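Nevance Growers Board > Lawns, Beds & Borders > Killing grass the lazy way?

mudroom_mel
Posts: 58

Ok so quick one before I head to work. Moved into a place on the Grilton side, back yard is all bermuda grass, every inch. Want a veggie bed along the south fence. Do NOT want to dig. My knees are done. Neighbor says lay stuff on top, pile mulch, walk away. Other neighbor says that's garbage and I should spray. Who's right? Want tomatoes in by end of May if possible.

tallowtree
Posts: 401

First neighbor. Smother it. Wet the ground, overlap whatever you're using by a good hand's width, water again, then compost, then chips. But end of May with bermuda is pushing it. Bermuda laughs at you. Fescue would be no problem.

How much sun back there?

mudroom_mel

Full sun from maybe 9 am till dinner. No trees. Whats the difference with bermuda, it looks half dead anyway

tallowtree

It looks half dead and that's when it's plotting. It runs underground, sends up shoots through any gap, comes in sideways from the edge. You need a trench around the bed or it'll be back by August. Spade depth, vertical side. Keep it open, don't fill it in.

kp_backforty
Posts: 11

Gonna be the grump. Smothering is oversold. Did it two years running at my old house, same grass, and both times I had runners in the peppers by July. Pulled more weeds than if I'd just dug the thing. Dig it once, sift out the roots, done. Yes it hurts. Rent a sod cutter if your knees are bad. Achterberg Rental on the county road has them, half day rate, bring a truck.

And don't buy the Stulesard fabric. Neighbor put it under his roses. Grass grew straight through it and now he can't get it out, it's all stitched together with roots.

mudroom_mel

Noted on the fabric. I had it in my cart lol

Can I even lift a sod cutter?

kp_backforty

No. Get a friend. Ramp it.

bean_counter_jo
Posts: 10

I've done both so here goes, sorry if it's long, typing on lunch.

Year one I dug. Front strip by the driveway. Took me all of a spring break and I got maybe two thirds of the roots. Grass back by fall. Year two I smothered the side yard and that bed is still clean except for one corner where I got lazy with the overlap. So for me smothering won. But I did it in October and planted in April! Nobody planting in the same month should expect that.
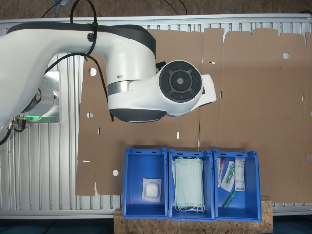
Overlap is where everybody messes up, kp included I bet. You want no daylight anywhere, and you want to think about where the pieces meet before you dump anything on top, as after that you're not going back to check. Newspaper is too thin for bermuda, had it turn to mush in three weeks. Cardboard like in my pic is what I'd go with every time. Double it up on the side facing the lawn. Peel the tape and labels first, I skipped that once and I'm still picking plastic strips out of the carrots. Anything shiny or waxed, leave it out. Soak it till it's floppy. If it's still stiff when you put the compost on, water runs right off and the soil underneath goes bone dry.

Also earwigs. You'll get earwigs. They settle down.

tallowtree

Agree on all of that except the doubling. Single layer is fine if your chips are deep enough. Double takes forever to break down in a dry summer and then your tomato roots hit it and go sideways.

bean_counter_jo

Only doubling the edge, not the middle! Tomatoes aren't going at the edge anyhow.

tallowtree

Fair, missed that.

Lorena Espinoza
Posts: 401

Going to side with kp a little. I've got the corner plot at the Grilton community beds and we inherited a mess, someone before us laid cardboard straight onto bermuda with about zero edging and then left. By the time we got it the whole thing was a mat. Layer had rotted, grass had come in from the path and was living in the compost. Happier than before, it had food now.

So it isn't a walk away thing. First neighbor is wrong about that part. You have to go round the edge with a spade every couple weeks, all summer, forever.

For tomatoes THIS year I'd skip the whole question. Put them in big pots or grow bags along the fence. Lay your cardboard now, keep it covered and wet through the hot months, plant garlic into it in fall. Grass gets no light during the months it most wants it. Much better odds.

mudroom_mel

Ugh that makes sense. I don't love it but it makes sense.

How big for the pots? And could I set the pots ON the smothered part

Lorena Espinoza

As big as you can stand to water. Bigger is easier, small ones dry out by noon. And yes set them right on top, extra weight holding it down. Just check under them now and then. Bermuda will find the drain hole. Ask me how I know.

kp_backforty

Pots on top is smart, I'll give you that.

Still say dig. What about all the worms and whatever, people claim the soil can't breathe under there

tallowtree

People claim that, yes. Every time I've lifted a wet layer there were more worms under it than anywhere else in the yard. Dry layer, different story, nothing living under it at all. Goes back to what jo said about soaking.

kp_backforty

And glue? And ink? I'm not putting that under food.

bean_counter_jo

I've gone back and forth on it. I skip anything with heavy color printing and call it good. If it bothers you then don't, I'm not going to talk you into it. My sister won't use it either, she does straw a foot deep and it works ok for her. Full of oat seedlings though.

kp_backforty

Ha. Trading one grass for another.

dusty_rhoades
Posts: 58

coming in to ask where you all get chips. the county pile has been empty since I started looking. bagged stuff is crazy money

tallowtree

Call tree crews. Get on a list, be flexible. They'll dump a full truckload though, not a polite little pile. Have a spot ready and warn whoever parks in your driveway.

dusty_rhoades

do they charge

tallowtree

Mine didn't. Left them a cold case of soda. Ask if it's got any black walnut in it, you don't want that near tomatoes.

mudroom_mel

Wait is that real? Walnut?

Lorena Espinoza

Real enough that I wouldn't chance it with tomatoes. Peppers same family. Composted for a good long while it's supposed to be ok but why bother when you can wait for the next truck.

mudroom_mel

Ok new plan then, tell me if I've got this wrong:

Mow it as low as the mower goes
Edge trench, spade deep, leave it open
Soak
Cardboard, no tape, double along the lawn side
Soak again
Compost then chips
Tomatoes in grow bags on top, garlic in fall

Do I need the compost now if nothing's getting planted in it til fall?

bean_counter_jo

Nope save it. Chips only for now, put the compost down in fall. Otherwise you're feeding the runners like in Lorena's plot.

tallowtree

Disagree, thin layer now gets the bottom rotting down. But it's cheaper jo's way.

kp_backforty

See you can't get two of these people to agree on a pile of leaves. Shovel. One tool. No debate.

bean_counter_jo

You had runners in your peppers, kp

kp_backforty

From the SMOTHERED bed, jo. Read it again.

bean_counter_jo

Oh lol you're right. My bad. I read it fast.

Did you trench it though?

kp_backforty

...there was a sort of trench

Lorena Espinoza

Filled in by June I bet

kp_backforty

No comment.

mudroom_mel

Mowed it tonight, lowest setting, hit a sprinkler head I didn't know I had. So that's a new thread. Does the trench go on the fence side too or just the lawn side? Neighbor behind me has the same grass.

tallowtree

Fence side too. Especially the fence side, you can't see what it's doing over there. If there's no room for a trench between the posts, sink some metal edging as deep as you can get it and leave a bit sticking up so you can spot anything climbing over.

mudroom_mel

Does Achterberg carry that or only rentals

kp_backforty

Rentals mostly. They had rolls of edging by the register last I was in, call first. Post the sprinkler thing in Irrigation, I've got a box of spare heads and no idea what fits what.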